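¿Cuántos intentos hacen falta para comparar dos políticas de agarre en un contenedor?

Publicado por lirkemeck_lab en Robótica y manipulación

Estoy intentando reproducir un resultado sobre vaciado de contenedores con bloques rectangulares. El artículo compara una política entrenada solo con demostraciones y la misma política con correcciones añadidas durante la ejecución. Dan 34 intentos por método y hablan de una mejora clara. Yo he hecho 34 con cada uno y la diferencia me sale mucho menor. ¿Es por el número de intentos o por cómo coloco los bloques al empezar? Ahora los echo a mano, sin ningún orden.

Branwen Bellis
Con 34 intentos el intervalo de confianza es muy ancho, así que tu resultado y el del artículo pueden ser compatibles. Calcula el intervalo de cada tasa de éxito antes de buscar otra causa. Nosotros en Craddock pasamos a 100 por método y aun así lo que más nos movía los números era la colocación inicial. Un bloque pegado a la pared es un problema distinto de uno en medio del fondo, porque el dedo de la pinza tiene que caber entre el bloque y la chapa. 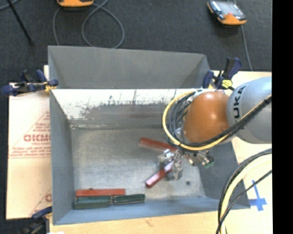
Lo que nos funcionó fue definir 4 configuraciones iniciales (centro, pared, esquina y bloques juntos) y repetir cada una el mismo número de veces con los dos métodos, alternándolos. Si haces primero todos los de un método y luego todos los del otro, cualquier cambio de luz o de posición del contenedor se te mete en la comparación. Fija también el contenedor a la mesa y publica el éxito por configuración además del total.

dukotside
Más intentos y ya está. A mí con 100 me salió bien.

Lilberg
De acuerdo con lo de alternar. Añado que mires qué cuenta como éxito. En unos trabajos basta con levantar el bloque y en otros hay que soltarlo fuera del contenedor. Yo tuve 2 definiciones mezcladas en la misma hoja desde mayo y tuve que revisar todos los vídeos otra vez.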